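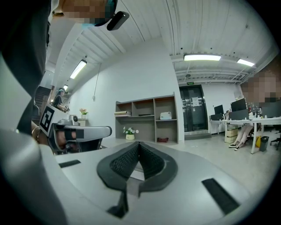 # Lindsay Office Refresh – Minutes, 3 Sep 2020

Heather Gourlay in the chair, notes by the Braltusley desk.

**1. Main room**

Everyone is delighted with how bright it feels! White walls, light gray floor, and the ceiling beams left exposed – a big yes to keeping them that way. No repainting before October.

**2. Counter and plants**

The white counter near the foot of the stairs stays put. Heather loves the pink flowers in the white pot on the low ledge and would like more of the same (cheers all round). Agreed: up to $30 for plants, and Rikuslow to suggest kinds that can take a missed watering or two.

**3. Stairs**

Dark railings to stay dark – they look great against the wall. Brenine quoted $1,165 for new treads, and we had set aside $1,000. Heather will ask whether they can leave out the top landing.

**4. Open house**

16 replies so far, wonderful news! Coats go upstairs, drinks on the counter. Name tags still to be ordered.

**Actions**

- Heather – call Brenine, order name tags
- Rikuslow – plant list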